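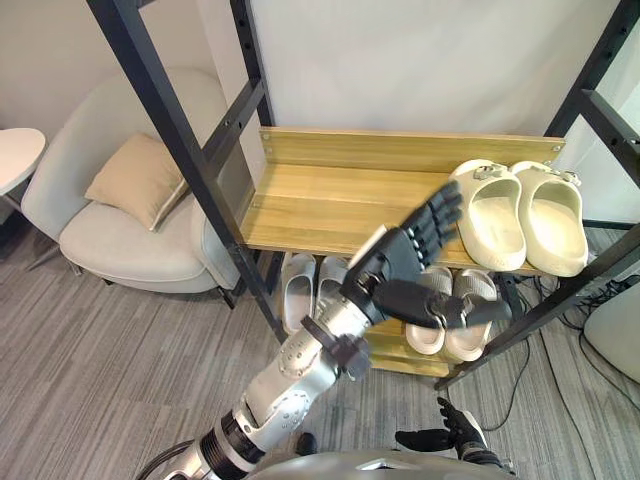 Budget 2 bras + mains multi-doigts : vos retours avant bon de commande

mlefort_auto
Bonjour à tous. Je prépare un dossier d'investissement pour une cellule de manipulation d'articles souples et semi-rigides : chaussures, petite maroquinerie, textile plié. Torse fixe, deux bras, deux mains à plusieurs doigts, prise sur étagère et dépose en bac. Pas de cadence industrielle visée la première année, on veut valider la saisie sur des références variées et chiffrer la suite.

Trois offres sur la table :
- Grakau : torse, bras et mains du même fabricant, contrôleur inclus, contrat de maintenance obligatoire.
- Vultex : bras seuls, mains à prendre ailleurs, interface mécanique à notre charge.
- Sandhu : intégrateur, il fournit le matériel Vultex avec des mains Drulto et assure la mise en service.

L'écart entre Grakau et Sandhu est faible à l'achat. Sur la durée je n'arrive pas à comparer, les périmètres de maintenance n'ont rien à voir. Date limite de dépôt du dossier : fin avril. Qu'est-ce que vous mettriez en lignes séparées ?

pneumatix
Les mains. Toujours en ligne séparée, avec un jeu de rechange dès le départ. Un bras tient des années si on ne le cogne pas. Une main multi-doigts, c'est un consommable : tendons ou transmissions, capteurs de bout de doigt, câbles au poignet. Si tu n'en as que 2 montées et aucune en armoire, la première panne t'arrête la cellule le temps du retour usine.

Question bête : pourquoi des mains ? Pour des chaussures sur une étagère, une pince parallèle à mors souples fait le travail pour une fraction du prix.

mlefort_auto
On l'a envisagé. Sur une mule à semelle épaisse la pince prend bien par le talon. Sur une claquette à bride large, posée à plat contre sa voisine, on n'a pas la place de passer les mors. Avec des doigts on peut entrer sous la bride. C'est l'argument du bureau d'études en tout cas.

pneumatix
Et la ventouse ?

mlefort_auto
Brides texturées, surfaces courbes. Ça fuit.

Igor Kadlec
Je suis côté intégration depuis longtemps et je ne suis pas d'accord avec pneumatix sur le terme consommable. Cela dépend entièrement du couple demandé et des chocs. Chez nous, les casses viennent presque toutes du même scénario : la main arrive ouverte devant le rayon, doigts tendus, et le bout touche le chant de la planche ou un montant métallique. Ce n'est pas de l'usure. Cela se traite par la planification de trajectoire et par une limitation d'effort au poignet, pas par du stock.

Donc, lignes à prévoir :
- capteur d'effort au poignet, s'il n'est pas inclus (vérifier chez Vultex, l'option est souvent séparée) ;
- temps d'ingénierie pour la modélisation du rayonnage ;
- formation de 2 personnes au minimum, sinon la cellule s'arrête aux congés.

pneumatix
La modélisation, d'accord. Mais tu supposes un rayonnage qui ne bouge pas. Dans un entrepôt réel on change les hauteurs de tablette tous les mois. Ton beau modèle est faux au bout de trois semaines et tu retapes dans le montant. Je maintiens : une main de secours au budget.

Igor Kadlec
Une main de secours, oui. Un jeu complet gauche et droite, non, pas en phase de validation. Et si les tablettes bougent, il faut une recalibration par vision, à chiffrer elle aussi.

c_vasseur
Je me permets parce qu'on a commandé chez Sandhu l'an dernier. Points à verrouiller par écrit :

1. L'adaptateur entre le bras et la main. Chez nous il était « compris » dans le devis, mais pas le faisceau qui va avec. Le câble passait à l'extérieur de l'avant-bras et s'accrochait à chaque mouvement bas. Reprise facturée en supplément.
2. Le délai de réparation des mains Drulto. Le contrat de Sandhu parle de prise en charge, pas de retour en état. Ce n'est pas la même horloge.
3. L'accès au contrôleur. Demandez si vous pouvez changer vous-mêmes les gains de préhension ou si chaque modification passe par eux.

Sur le matériel lui-même, rien à redire.

mlefort_auto
Merci, le point 2 n'était pas dans ma grille. Quel délai réel chez vous ?

c_vasseur
100 jours pour la première, pièce en rupture. La suivante a été beaucoup plus rapide. Je ne ferais pas de moyenne avec ça.

pneumatix
100 jours. Je n'ajoute rien.

Igor Kadlec
Un fournisseur en rupture n'est pas une statistique. Avec Grakau, la maintenance obligatoire comprend normalement l'échange standard. C'est cher, mais c'est précisément ce qu'on paie. À comparer sur 4 ans et pas sur la première année, parce que les contrats de ce type sont souvent remisés au départ.

bench_et_cie
Quelqu'un a regardé l'infrastructure ? On oublie systématiquement :
- l'alimentation dédiée et les goulottes (les multiprises au sol, la sécurité les refusera à la première visite) ;
- le sol. De la moquette en dalles, c'est supportable pour un torse fixe, mauvais pour une base mobile et pour l'ancrage ;
- le périmètre de sécurité, même en collaboratif. L'analyse de risques est à votre charge, pas à celle du vendeur ;
- un rayonnage de test identique à celui du site. Un meuble de bureau avec des tablettes en bois n'a ni la même profondeur ni la même rigidité qu'un rack d'exploitation.

mlefort_auto
Pour le rayonnage je comptais commencer avec du mobilier courant et passer au rack réel après les premiers essais de saisie. Mauvaise idée ?

bench_et_cie
Correct pour la saisie seule. Faux pour tout ce qui touche à l'atteignabilité. Si la tablette du bas oblige le coude à descendre près du sol, tu veux le savoir avant de signer pour la hauteur du torse. Demande une étude d'atteignabilité à chaque fournisseur, avec tes cotes réelles. Elle est en général gratuite avant commande et payante après.

Igor Kadlec
+1. Et il faut l'exiger pour les deux bras. On simule volontiers le bras droit au milieu du rayon et on découvre ensuite que le gauche n'atteint pas le coin opposé sans passer devant l'autre.

pneumatix
Là-dessus on est d'accord - il fallait bien que ça arrive.

tdr_methodes
Côté achats : évitez d'acheter la totalité. Sur une phase de validation, location avec option. Vous gardez la possibilité de changer de main sans amortir un matériel dont la génération suivante est déjà annoncée.

mlefort_auto
La location passe en fonctionnement chez nous et l'enveloppe est en investissement. Je ne peux pas basculer de l'une à l'autre. C'est idiot, mais c'est la règle.

tdr_methodes
Alors faites inscrire une clause de reprise. Grakau l'accepte si on la demande avant le devis définitif, en tout cas ils l'ont acceptée pour nous. Pour Vultex je ne sais pas.

mlefort_auto
Récapitulatif de ce que j'ajoute à la grille, mis à jour le mardi 10 février :

- une main de secours (côté droit, c'est elle qui fera la plupart des prises) ;
- capteur d'effort au poignet, en ligne distincte ;
- adaptateur et faisceau, avec schéma de cheminement annexé au devis ;
- délai de retour en état, avec pénalité ;
- étude d'atteignabilité, deux bras, cotes du rack définitif ;
- recalibration par vision : matériel et ingénierie ;
- électricité, goulottes, analyse de risques ;
- formation de 2 personnes ;
- coût complet sur 4 ans ;
- clause de reprise.

Reste le nombre de références à tester. Le service produit en demande 213, je trouve ça déraisonnable pour une première année.

Igor Kadlec
Ça l'est. Regroupez par géométrie de prise : mule fermée, claquette ouverte, boucle ou ornement latéral qui gêne le pouce. Vous aurez quelques familles, et le budget d'essais se calcule par famille.

pneumatix
Et une famille « la pince aurait suffi ». Mesure-la quand même. Si elle couvre la majorité du catalogue, ta direction posera la question, autant avoir la réponse.

mlefort_auto
Noté. Je mettrai une pince parallèle en variante sur un des deux bras. Je reviens quand j'ai les devis révisés.

Commentaires des lecteurs

lucb_71
Fil utile. Pour l'assurance, pensez à déclarer la cellule avant la réception du matériel. Chez nous le transport était couvert, le déchargement non.

Anonyme
Toujours la même histoire, on achète la main avant de savoir ce qu'on veut prendre.

sabine.r
Est-ce que quelqu'un aurait un modèle de grille de comparaison en tableur ? Le lien du fil précédent ne fonctionne plus.

mlefort_auto
@sabine.r je publierai la mienne une fois le dossier déposé, sans les prix.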